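Hanska Grocery Shopping Set: Snack Aisle Part
README, version of October 2025

What is in this folder

Pictures of daily shopping in a supermarket, made for people who study how customers choose and handle packed food. The snack aisle part has 402 pictures. The other parts (drinks, rice and flour, soap) are in their own folders and have their own README.

How the pictures are sorted

Every picture has one line in the file labels.csv. The line gives the aisle, the kind of product, and the place of the product: on the shelf, in the hands, or in the cart. If a product is in the hands above the cart, we write "hands". Please do not change this to "cart", the older Sundberg list did it and the two lists could not be compared.

Sample pictures, the first three with the label "sev, hands", the last with "sev, shelf":

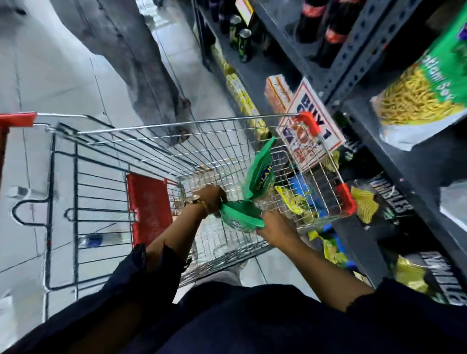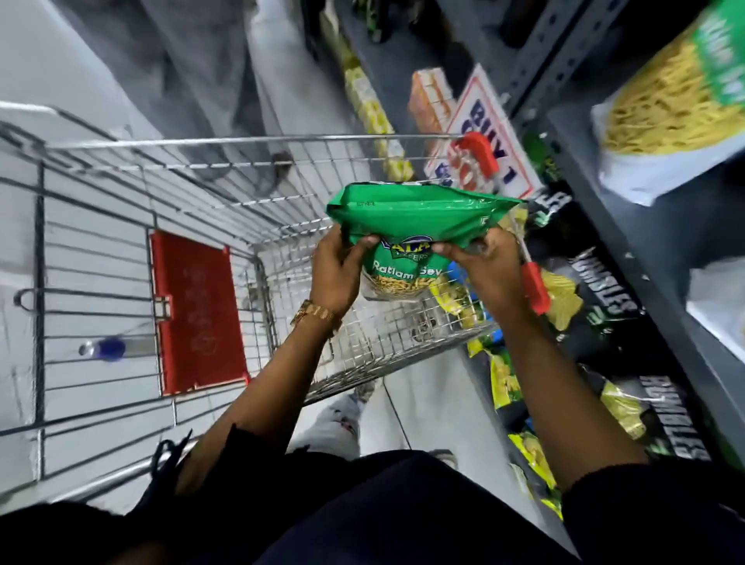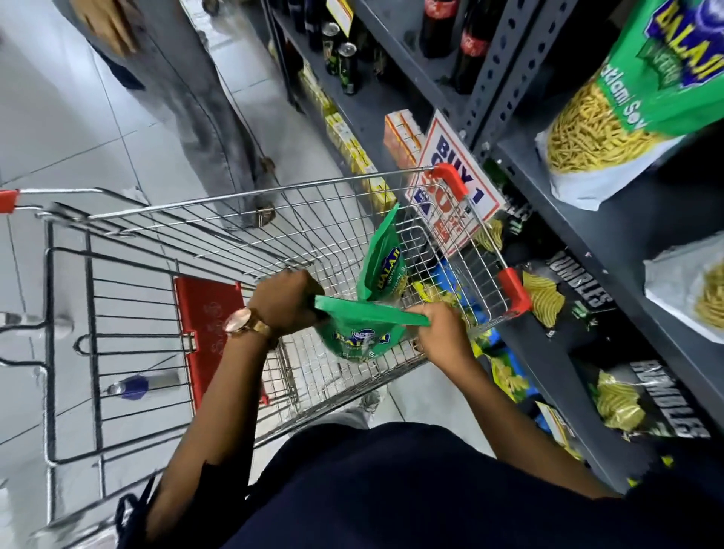
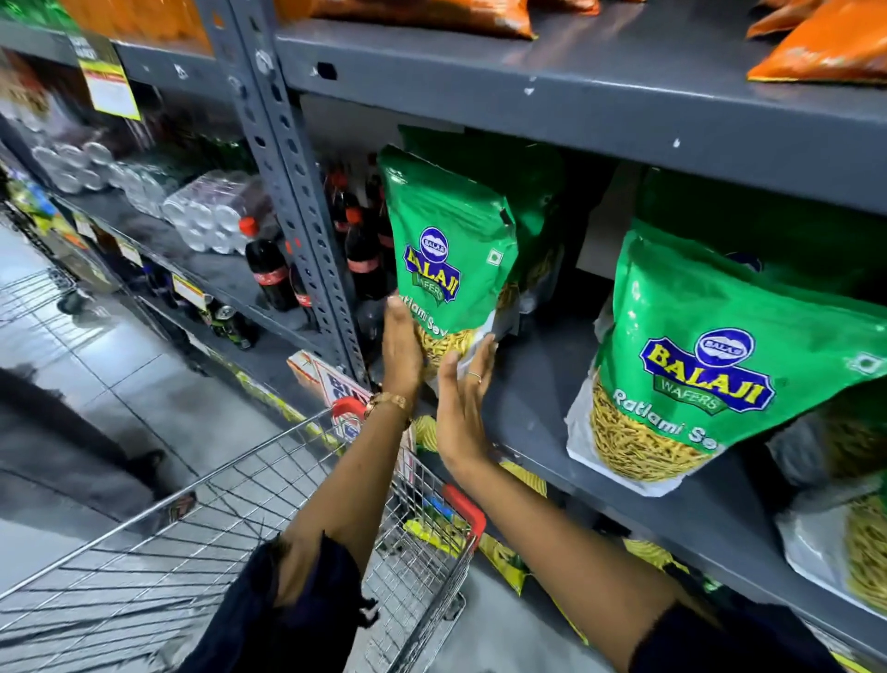 Notes on labels

1. The product name is copied from the packet. "Ratlami Sev" stays as it is and is not translated. When the fingers cover a part of the name, the label has the full name only if another picture of the same packet shows it.
2. Packets which wait behind the front one are labeled only if the logo can be read.
3. Other customers in the aisle get no label.

Known problems

In 19 pictures the label says "chips" and it should be "sev". The correction is planned for February. Prices are not included.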